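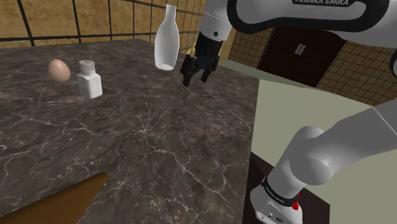 *Egg and salt shaker on a dark marble worktop.*

# Home cooks wanted for a breakfast recipe study

Furnport is looking for people who cook at home to test recipes for Prurkari, a book of plain breakfasts due to go to print next year. You don't need any training. We want people who cook in an ordinary kitchen, with the pans they already own, and who will tell us where a recipe is unclear.

The study runs through July. You can take part from anywhere in the UK.

## What you would do

- Cook three recipes from the set we send you, each one twice.
- Follow the instructions as written the first time, even if you would normally do it differently.
- Fill in a short form after each attempt. It asks how long the recipe took, what you had to look up, and whether you would make it again.
- Join one phone call of up to half an hour at the end.

Most of the recipes use eggs, bread, oats or potatoes. There are versions without dairy. We can't offer a set without eggs this time, so please don't apply if you or anyone you cook for has an egg allergy.

## Who we are looking for

You should be 18 or over and cook at least a few times a week. You will need a hob, an oven and kitchen scales. A grill is useful for two of the recipes but we can leave those out of your set.

We would especially like to hear from people who cook for one, people who work nights, and people who have started cooking in the past couple of years. If you have written or edited recipes for money, you can't take part in this round.

## Payment

We pay £138 when all your forms are in and the phone call is done. Ingredients are paid for separately, so keep your receipts and send them with the last form. Payment is by bank transfer. If you have to drop out part way through, we will still pay for the ingredients you bought.

## How to apply

Write to the recipe desk at Furnport and put "Prurkari 1702" in the subject line. Tell us:

- what you usually eat for breakfast
- who you cook for
- whether your hob is gas, electric or induction
- any foods you don't eat
- the best time to ring you

A few lines on each is plenty. We don't need a CV or photos of your food.

Applications are read every Tuesday and places are given out as we go. If you took part in the Kamel soup study you are welcome to apply again, but please say so.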